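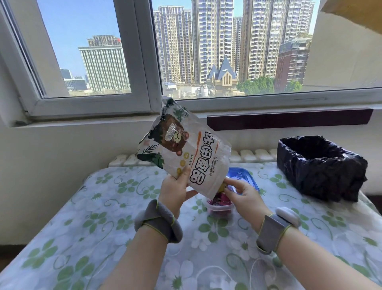 A snack bag held open over a table by the window, on a cloth with a green clover and vine print.

Bettencourt Tells Shoppers to Read the Small Print on Robot Mops

Home testing group's first report on wet floor cleaners questions run times, "no streak" claims and the idea that anyone can throw out the bucket

BUKEDCOMBE, December — Bettencourt, the home products testing group, today released its first report on cordless wet floor cleaners and robot mops. The report looks at 13 machines now on sale, all of them used for 30 days in lived-in homes in Bukedcombe and nearby Zomovside. The group does not name a winner. It says it had hoped to.

Most of the boxes promise a floor that cleans itself. Bettencourt's testers were asked to take that promise at its word, put away their buckets and string mops, and see how long they could leave them in the closet. In six of the homes the bucket was back out before the first week was over, mostly for dried sauce, pet bowls and the strip of floor along the baseboards.

"We went in wanting to like these," the report says. "Some of us still do, on a good day, in a square room with nothing in it. Few of our homes have one."

Run time was the first problem. The claims printed on packaging were in most cases measured in the lowest power setting with very little water. Testers found that setting good for dust and not much else. Switched up to the level needed for a kitchen floor after dinner, only one machine ran for more than 50 minutes. Several stopped halfway across the room and had to be carried to the charger by hand. Bettencourt would like to see run time given for every setting, on the front of the box, in type a person can read in a store aisle.

The group is also doubtful about the words "no streak." On pale tile, streaks were hard to see with any machine. On dark vinyl and sealed wood they were easy to see with nearly all of them, and easiest in the late afternoon when the sun came in low. Using less cleaning fluid than the instructions called for helped more than any change in setting. Makers who sell the fluid may not rush to print that.

Then there is the upkeep. A machine sold as a time saver has a dirty water tank to empty, a roller to rinse, a filter to dry and a brush to pick hair out of. Testers kept a log of this work and many were surprised by it. Skipping a day was possible. Skipping two brought on a smell that one log described as "wet dog, and we have a cat." Self-cleaning docks cut the work down but did not end it, and the docks themselves need a wipe inside the tray, a job that some manuals mention only near the back.

The report is kinder on a few points. Noise was low enough in most models that small children and pets stayed in the room. Testers with sore backs or bad knees said they mopped more often than before, even with the extra rinsing. Upright models that a person pushes did better than robots on sticky spots, and robots did better under beds — as long as the bed was high enough to let them in.

Bettencourt's advice for now is plain. Measure the gap under the sofa before buying a robot. Ask the store what a new roller costs and whether it is in stock. Try the machine on the darkest floor in the house while it can still be returned. Keep the old mop.

A second round of testing will be run at the group's Plasside test rooms, where the same spills can be laid down on the same floors for each machine. Makers have been invited to send in newer models. They have also been told that Bettencourt will go on buying its test machines at full price from ordinary stores, whatever is sent.

The full report, with the upkeep logs, is free to read at Bettencourt's office in Bukedcombe and can be mailed on request.

About Bettencourt

Bettencourt tests vacuums, mops, irons and other everyday household goods in real homes. It takes no advertising and does not rent out its name for stickers on boxes.

Press contact: Bettencourt Press Desk, Bukedcombe

ENDS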